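Mancha amarelada no teto da sala depois de pintar, volta sempre

Fórum da casa > Pinturas e paredes

Anum Yousafzai
Publicado em 2018-10-01

Boa tarde. Moro num apartamento no segundo andar e em agosto pintei o teto da sala com tinta acrílica branca fosca da Costlow, duas demãos. Antes disso havia uma mancha amarelada perto da janela, de uma infiltração antiga do vizinho de cima. O vazamento foi consertado, o encanador veio, abriu e fechou, e o vizinho garante que está tudo seco lá.

A tinta cobriu bem no primeiro dia. Umas semanas depois a mancha apareceu de novo, mais clara, mas no mesmo lugar e com o mesmo contorno. Dei mais uma demão e voltou outra vez. Já gastei 144 reais só em tinta e não queria comprar outra lata sem saber o que estou fazendo.

Preciso raspar tudo? Ou existe algum produto para passar antes? O teto é de laje com massa corrida, não é gesso.

2 pessoas acompanham esta pergunta

Aqeel Bukhari

Passa mais uma demão, mas de tinta boa. Essas mais baratas não cobrem nada.

Noreen Awan

Mais demão de acrílica não resolve. A mancha de infiltração é feita de sais e de sujeira que a água trouxe da laje. A tinta à base de água dissolve um pouco disso enquanto seca e a cor sobe junto. Pode passar cinco demãos que ela sobe nas cinco.

Primeiro confirme que está seco mesmo. Cole um pedaço de plástico transparente em cima da mancha com fita em toda a volta e deixe dois dias. Se aparecer gotinha por dentro, do lado do teto, ainda tem umidade na laje e não adianta pintar. Laje demora para secar, às vezes meses depois do conserto. No meu caso foram 32 dias com ventilador ligado à tarde.

Se o plástico sair seco, passe a espátula de leve e veja se a massa está firme. Onde esfarelar, raspe até achar massa dura. Lixe com lixa fina, tire o pó com pano quase seco e refaça a massa só nesse pedaço. 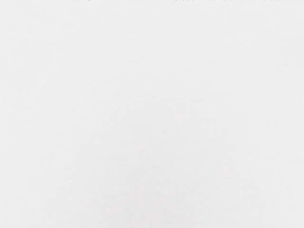 Depois vem o fundo, e é nele que a maioria erra. Tem que ser um fundo bloqueador de manchas à base de solvente, ou um esmalte sintético branco fosco se não achar o bloqueador. Eu usei o da Famico, paguei 111 reais na lata pequena e sobrou mais da metade. Passe um palmo além do contorno da mancha, espere o tempo que está na lata e passe a segunda. Janela aberta e máscara, o cheiro é forte e demora a sair.

Só então a acrílica. Pinte o teto inteiro, de parede a parede. Se pintar só o remendo, vai aparecer a diferença de brilho quando bater sol de lado.

Anum Yousafzai

Obrigada, Noreen. Coloquei o plástico hoje cedo. Uma dúvida: posso passar o bloqueador por cima da acrílica que já está lá ou preciso tirar essa tinta?

Noreen Awan

Pode passar por cima se a tinta estiver bem presa. Lixe para tirar o brilho e só. Se ela levantar na espátula, aí tira.

Farzana Yousafzai

Aqui em casa usei água sanitária diluída antes e clareou bastante, mas era mofo, com uns pontinhos pretos. Se a sua for só amarela acho que não faz diferença. O bloqueador eu comprei na Chaudhry, eles entregam, e o rolo tem que ser próprio para solvente porque o de espuma comum desmancha.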